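Zudard dive computer, the 279 model
27 December 2021

Bought in July for the wrecks off Grutgate and used on 10 dives since. The screen is large and easy to read at depth, and the strap fits over a 7 mm suit. Setup took one evening. Nitrox is easy to set – the compass is not, and mine had to be calibrated twice. 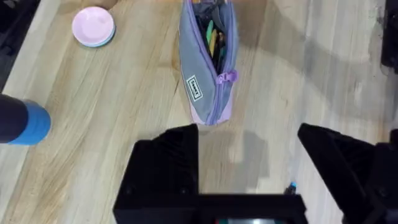
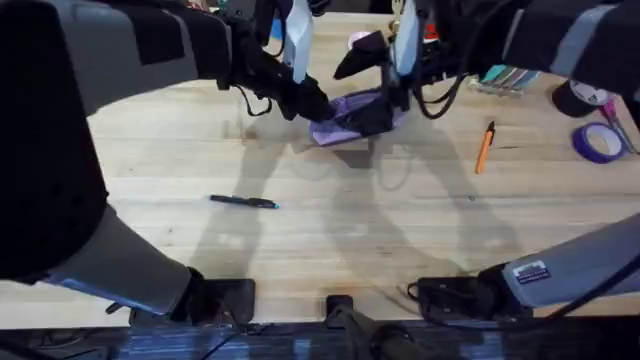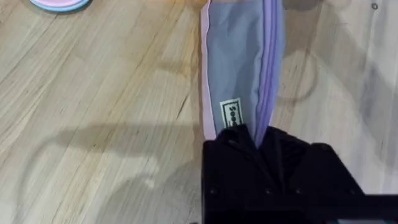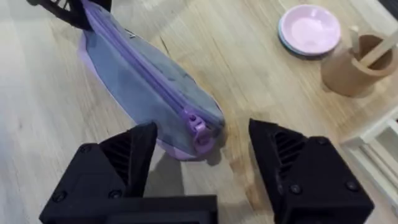 Battery life is fair. A full charge lasted a weekend at Meltville with some power left. The backlight button is stiff with gloves on. It is rated to 100 meters, far more than I need.

My old Macedo had a better logbook, but I would still buy the Zudard again. Four stars.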